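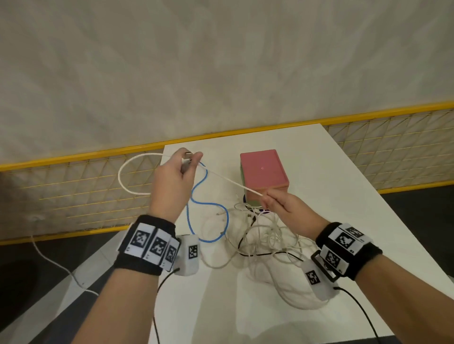

A thin white USB cable, held above the tangled pile.

How I Finally Sorted Out My Cable Drawer

I put this off for years. Every house has the drawer, right? Mine was in the hallway dresser, and by February it wouldn't close anymore, so I gave up an afternoon and dealt with it. I've done it again since at my parents' place and it went a lot quicker, so here's the way I do it now.

What you need: a clear table, a roll of masking tape, a marker, some hook-and-loop ties, and a few small boxes or zip bags. I bought a pack of 30 ties from Hakala and still have plenty left. Twist ties off the bread bag work too, but they poke holes in the zip bags.

Step 1. Dump everything out

All of it. Don't pick through the drawer while it's still in the drawer, you'll just stir it. While you're at it, check the other places cables end up – the nightstand, the glove box, that one tote bag from your last trip.

Step 2. Untangle before you sort

Find a loose end and feed it back through the knot. If you pull on the middle you only make it tighter (ask me how I know). Chunky plugs catch on everything, so I work those free first and the skinny cables mostly fall out by themselves.

Step 3. Sort by the end that goes into your device

Almost everything has the same big flat USB plug on one side, so that side tells you nothing. Look at the other one. My piles were USB-C, micro USB, the old mini USB kind, Lightning, video cables, and power bricks. Then there's the mystery pile. Mine had seven things in it and I'm still not sure about two of them.

Step 4. Test them

This is the boring part, so put on a show. Plug each cable into a charger you trust and then into something that needs a charge. Wiggle the plug a little at both ends. If the charging symbol blinks on and off, that cable is done. Some cables only carry power and won't move files, so if you care about that, try it on a computer too, and mark the power-only ones with a P.

Anything with bare wire showing or a scorched plug goes straight out, no testing!

Step 5. Label the power bricks

Please do this one even if you skip the rest. Wrap a bit of tape around the cord and write what it belongs to. I had a brick marked "Model 2113" in tiny gray print and it took me most of an evening to work out that it ran my Broraser label maker. Which, yes, I could have used for the labels.

Step 6. Coil and tie

Loop the cable loosely around your hand, slide it off, and put the tie around the middle. Don't wind it tight around the brick – the cord bends hard right where it leaves the plastic and that's where mine always split.

Step 7. Put back less than you took out

I kept two spares of each kind. The rest went to the electronics bin at the Drorcombe recycling center, which takes cords of any sort. Call yours first, they don't all do it.

The boxes I used are the small Clekside ones with the clip lids. They fit my drawer with a little gap at the back, and that's where the flashlight lives now.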